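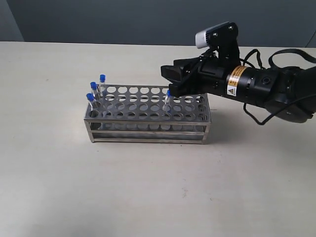
## Ticket: second arm cell for tube handling – budget + what we still need

Status: open, waiting on quote
Opened by: Gleice Evangelista
Bench: Pudthorpe lab, back bench
Type: equipment / purchasing (moved from "hardware fault", see log)

### Original report

Arm keeps stopping with a grip fault when it goes to pick from the steel rack. Tubes with the blue screw caps. Fine for most of a run, then fault, then fine again after a reset. Asking for a replacement gripper so it can go on the June order.

Also asking if we can put a second cell on the same order, as the Zollen project wants tube handling too and I would sooner do the paperwork once.

### Log

**Entry 1**
Reset, reran. Faulted on the right-hand half of the rack. Jaws come down over the cap, close, controller says no part. Position looks right by eye. Fault text is just "grip not confirmed", no number.

**Entry 2**
Checked the dumb stuff first.

- air – n/a, electric gripper
- connector at wrist, reseated, no change
- finger screws, one a bit loose, tightened, no change
- payload setting – was still set for gripper only, no camera. Fixed. Slightly smoother on the way down but still faults

Leave the payload fix in please, somebody put it back to the old value last time after a backup restore.

**Entry 3**
Moved one tube around the rack and tried it hole by hole. Left end picks every time. From the middle going right it starts to miss. So not the tube and probably not the fingers.

**Entry 4**
Found at least part of it. The rack moves. It just sits on the bench on its own flat base, no clamp, no dowels. Every time the fingers brush a cap the whole thing shifts a hair. A few picks in and the far holes are off by up to 2 mm, and that's enough.

Taped the base down with masking tape and ran 100 picks. No faults. Took the tape off, ran again, faulted before 25.

So the gripper request is on hold. Sorry to whoever already started the form.

**Entry 5**
Reply from Batista (they sold us the arm). They agree it's a fixture thing and that new fingers won't cure it. They would still like to sell us new fingers. Asked them to quote the fixture plate by itself and the fingers as a separate line so I can strike it out.

**Entry 6**
Tape is not a fix. It lifted by the end of the afternoon. Using two bar clamps for now, ugly but ok. Clamps have to go on from the left, or the arm gets near them when it swings back to home. I dropped the approach speed to 60 percent as well until the plate is in. Please dont put it back up.

**Entry 7**
Camera on the gripper: asked Londesov if we could use it to find the rack before each run instead of buying a plate. Answer is yes, but needs their vision license and a calibration target, and someone has to redo the calibration any time the bracket gets knocked. Their guy was pretty fair about it, said do the plate first and look at vision later if we end up with more than one rack type. Agree.

### What we need to buy

For the existing cell:

| Item | Needed? | Notes |
|---|---|---|
| Fixture plate with locating pins for rack | Yes | Batista quoting. Ask for one that fits our rack, not theirs |
| Toggle clamps for rack base | Yes | Cheap, can come out of consumables |
| Replacement fingers | No | Current ones ok. Revisit if faults come back with plate fitted |
| Rubber finger pads | Maybe | Only if caps start slipping |
| Cable clips / wrap for wrist cables | Yes | see below |
| Vision license | Not this year | |
| Spare rack, same part | Yes | So we can load one while the other runs |

Cable clips: we have slack at the wrist, one loop over the top of the joint and one drooping underneath. Hasn't snagged anything so far. But once there's a plate and clamps standing up off the bench there will be more for the lower one to catch on. Want it clipped before the plate goes in, not after.

For the second cell (Zollen):

- Arm, same model. Different model means different spares, different training, no.
- Gripper, same
- Wrist camera – get the bracket and the cable run fitted at the factory even if we don't use the camera. Adding it later cost us a day and a set of cable ties
- Controller and pendant. Check the pendant is in the price. Last time it was listed as an "accessory"
- Fixture plate from day one
- Bench. Needs to be its own bench, or bolted to this one. Right now if you lean on the end while it's running you can feel it
- Risk assessment for the new cell. Not free, takes staff time, was missing from the budget last time
- Install and training. Batista want to bill two visits. I think one does it, most of us have been using the first one for ages

### Budget questions, still open

1. Does the fixture plate count as equipment or a consumable? If consumable I can order it today. If equipment it waits for June with the rest. Finance has told me both.

2. Service plan. Batista's covers the arm and controller but NOT the gripper or anything bolted onto it. The gripper is the part that touches stuff. Want this cleared up in writing before anybody signs for the second one.

3. Who pays for the bench. Pudthorpe owns the room, Zollen wants the cell. I have asked twice.

4. Do we hold a spare gripper on the shelf? With one cell I'd say no, lead time is annoying but survivable. With two cells sharing a spare I'd say yes. So this one hangs on the rest of the order going through.

5. Delivery. The quote is ex works, shipping and unpacking are extra. Elevator is fine for the arm crate, not fine for a full bench. Measure before ordering!!

### Throughput, for the justification box

The form wants a reason for the second cell. Draft text, edit as you like:

> The current cell handles blue-cap tubes in a steel bench rack for one group. Most of the stops logged on it this quarter came from the rack shifting, and the fixture plate in this order deals with that. A second cell is requested because the Zollen work needs tube handling during the same hours, and sharing would mean swapping programs and racks in the middle of the day.

Don't put "will save X hours a week" in there. We don't have the number and they will ask where it came from. If they insist, let me log a couple of weeks with the plate on and we'll have a real one.

Also don't claim the arm does capping and uncapping. It picks and places. Somebody wrote decapping on the last form and I got questions about it for a month.

### Workaround until parts arrive

- Clamp the rack base at the left side, both clamps, before powering the arm
- Jog to the first hole and check by eye that the fingers sit evenly over the cap. If not, stop and reseat the rack, do NOT re-teach the point. Re-teaching to a crooked rack is how we got three versions of the same program
- Use program version tagged PLATE-TEMP. Others are locked
- If you get "grip not confirmed": stop, check rack, check clamps, reset. If it happens twice in one run write it in here with which hole it was going for
- Push tubes all the way down. Half seated tube sits high and the fingers can knock the cap
- Hands off the bench end while it's moving

### More log

**Entry 8**
Quote in from Batista. Fixture plate is there as its own line, good. Fingers also there, struck out. Service plan wording hasn't changed, sent back. Second cell quote is valid 60 days, so that covers June as long as finance doesn't sit on it.

**Entry 9**
Fault again, once. Clamps were on but only one was tight. Not counting it. Added "both clamps" to the workaround.

**Entry 10**
Measured the elevator. Full bench does not go in. Bench top goes in on its side if the legs are off. Asked supplier for the flat pack version, same price they say, we put it together.

**Entry 11**
Londesov sent a price for vision anyway. Filed it. It's per controller, so two cells means two licenses, worth knowing if this comes up again next year.

**Entry 12**
Finance: plate is a consumable if ordered alone, equipment if it's on the same order as the arm. OK. Ordering plate, toggle clamps, cable clips and spare rack alone, now. Second cell goes separately.

### To do

- [x] Payload setting corrected
- [x] Gripper request withdrawn
- [x] Plate, toggle clamps, clips, spare rack ordered
- [ ] Clip wrist cables before plate is fitted (Gleice)
- [ ] Service plan wording on gripper – waiting on Batista
- [ ] Bench cost, Pudthorpe or Zollen – waiting, chased again
- [ ] Risk assessment hours added to second cell budget
- [ ] Re-teach all points once with plate on, save a backup, delete the old program versions
- [ ] Speed back to normal after another 100 clean picks on the plate
- [ ] Second cell order form, before quote runs out

Leaving this ticket open till the plate is on. If you need the quote PDFs they are attached to the purchasing copy, not this one.

– Gleice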